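Notebook, e-book catalogue clean-up, April

Started at 9.20. The Fletthorpe branch export has 963 e-book records. Chinyere asked me to check only the self-help and motivation shelf first, as most reader complaints come from there.

First problem is the same as in the Carketti batch: broken characters where the dash or the ellipsis should be. The summary text was saved in one encoding and read in another. I ran the repair script on 40 records and compared by eye. Curly quotes come back well. Long dashes do not, they become two spaces.

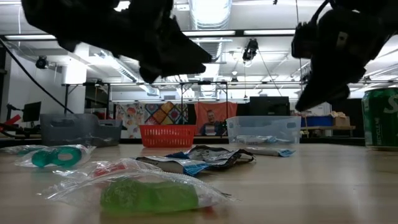

Second problem, the subtitles. Some records have a space before the colon and some have none, so the search treats one book as two works. Garba thinks we should keep the space because the old cards had it. I do not agree, but I left it until he and Dezső have spoken.

Summaries are cut at 500 characters in the public view, often in the middle of a word. The full field allows 2000. To ask Ulises: is the cut made in Skondus or already in the export?

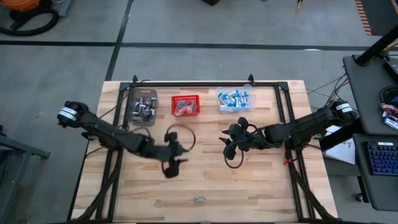

Table with the two arms, from above.

After lunch I merged the duplicate editions of the Tijani titles. One had the audiobook attached to the e-book record, so I separated it by hand and wrote the old record number in the note field.

Still open: long dashes, colon rule, two authors with the same name and no birth year. Chidubem has the login for the authority file, I must ask him tomorrow before ten.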